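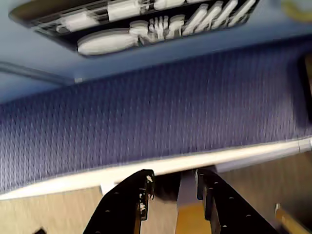
View past the open gripper fingers, with motion blur on the fabric panel.

Brulter Demonstration Recording Kit, reviewed by Erdal Uçar

The Brulter kit is sold to small groups that want to record teleoperated demonstrations without writing their own logging code. It consists of a gripper camera, a fixed camera, a trigger box and a license for the Ren recording software. We ran it from the end of the summer through September and saved 3000 episodes with it, nearly all of them pick-and-place with toy food in a play kitchen. Lihua Hou and Dela Agbeko drove the arm for most of them.

Setup took one morning. Both cameras were found on the first try. The bracket for the gripper camera needed longer screws than the ones supplied. Calibration is a short routine with a printed board and can be repeated between sessions.

Recording runs at 30 frames per second on both streams, and joint positions are logged against the same clock. I checked the offset by tapping the gripper on a hard surface and comparing the contact frame with the joint trace. They agreed to within one frame in every test. Dropped frames are marked in the log, so a bad episode can be filtered out before training.
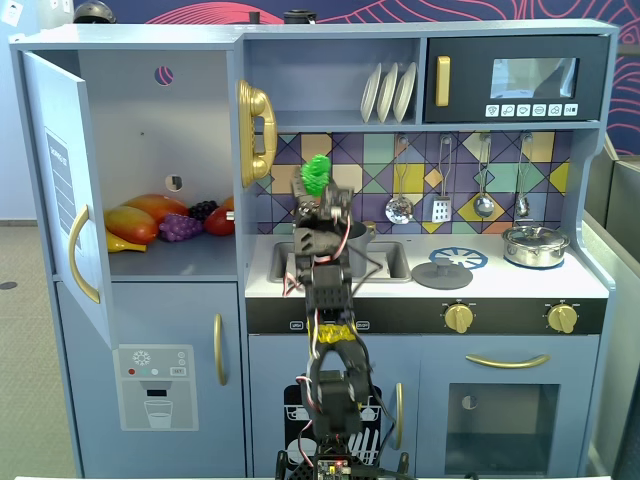
Throughput depends mostly on the operator. With the trigger box, Dela reached 55 saved episodes an hour on the simplest task, moving one item to the sink. Opening a door first made this much slower. The discard button is well placed and gets a lot of use. Task labels are typed once per batch and can be edited later, but only one episode at a time, and a wrong label on a long batch means an afternoon of clicking.

The weak point is the gripper camera. Exposure is automatic and can't be locked in the current version. When the wrist tilts up toward a ceiling light, the exposure shifts and takes several frames to settle. Fast wrist moves also smear. We slowed the operators down and threw out the worst episodes. Morketti sells a comparable camera with a manual setting, but it doesn't work with the Ren software.

Export to the common training formats worked. Support answered one question in a day and the other after five.

Rating: 3.5 out of 5. I would buy it again for a fixed station, with a different gripper camera if Brulter ever supports one.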